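The Second Gripper

by Vernau

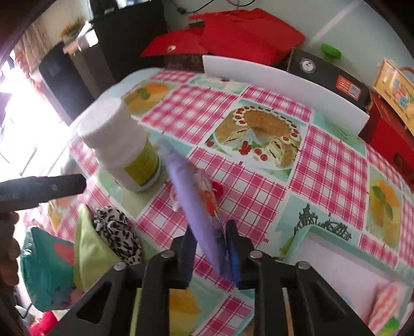 Saturday

The budget form had four lines, and I had already filled three of them. It was Aug 31, 2019, the last day on which Wandidwood would accept a request, and I was sitting at my sister's table with the laptop on my knees, as the table itself was full.

My sister did not mind the grippers. She minded the tablecloth, the one with the cakes and the fruit on it, and she asked me more than once if the screws would scratch it. I told her no. Then I looked at the screws again and moved my chair a little.

Line one was cables. Line two was storage boxes. Line three was "small household items for practice", for which I asked 20 and felt ashamed, as most of the items came from her bathroom shelf. Line four was empty. Line four was the reason why I could not sleep.

Bošković made two offers. The first was for a pair of hand grippers, the same kind we had on loan, at 312 each. The second was for one small arm with a motor in every joint, and the price of it was so high that the salesman had written it in words and not in figures. He was polite. He said that many workshops begin with the arm and are happy.

"And do you need the arm?" my sister asked. She had picked up one of the grippers, and she closed it on a thin purple tube from the table. She lifted it slowly. Her mouth was a little open, as when she threads a needle.

"Everybody has an arm," I said.

"I asked if you need it."

I explained to her, with more words than were necessary, that an arm looks serious. When the people from Wandidwood come to visit, they want to see something that moves alone. A gripper which you hold in your own hand looks like a thing for picking up litter in the park.

She put the tube down beside the bottle and took it up again. The second time she held it lower. I noticed that she did not hurry, and that she turned her wrist before she closed the fingers, which I had never learned to do in three weeks.

"It is a good tool for litter, too," she said.

The letter

In the evening I read again the letter from Tustidach, the workshop across the river. They had bought their arm in August of the year before. There was a sentence near the end that I had passed over the first time: the arm was well, thank you, but the person who could repair it lived four hours away by train, and they paid for his ticket. They also paid 200 for each visit. He had visited often.

I made a new column on my paper and wrote "train" at the top. It is a strange thing to write in a plan for machines.

My sister was washing cups. She asked what happens to a gripper when it breaks. I said that you open the joint and put in a new screw. She asked what a screw costs. I did not know, so I looked in the catalogue, and the screws were sold in bags, and the bag was cheaper than our bread.

Line four

Shortly before midnight I typed: "Hand grippers, one pair, and one bag of screws." The form wanted a justification of no more than 20 words. I tried it several times. In the first version I mentioned the arm, and how we would surely buy it later – this was cowardly and I took it out. In the second I mentioned my sister's wrist, and that was too long.

At last I wrote that we would use them every day, and pressed the button. The page became white for a moment, then it thanked me for my interest in Wandidwood.

"Did they say yes?" my sister called from the kitchen.

"They said thank you."

She came in drying her hands and asked if she could have her table back for breakfast. I said she could have half of it.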